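Re: gripper budget, September order

Quick one before the call. Prellum quote is in, 80 per pair of finger pads, Drendo wants 84 but ships sooner. I'd go Prellum.

> Do we realy need more pads? And what about markers for the Grinirthorpe room?

Yes to pads, cloth work eats them. 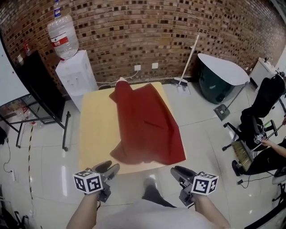
*Red cloth, both grippers, Grinirthorpe table*

Markers: cubes quoted at 53 each, up to 60 with the mount. Spare set only. Third station can wait til next quarter, no money for the chair and desk side of it anyway.
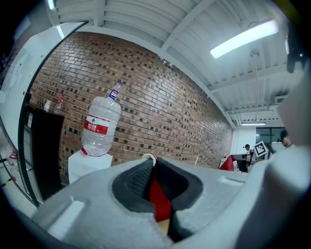

*Photo: Grinirthorpe room, gripper view*

Need a yes or no on pads by 4 pm. Will send teh PO after that.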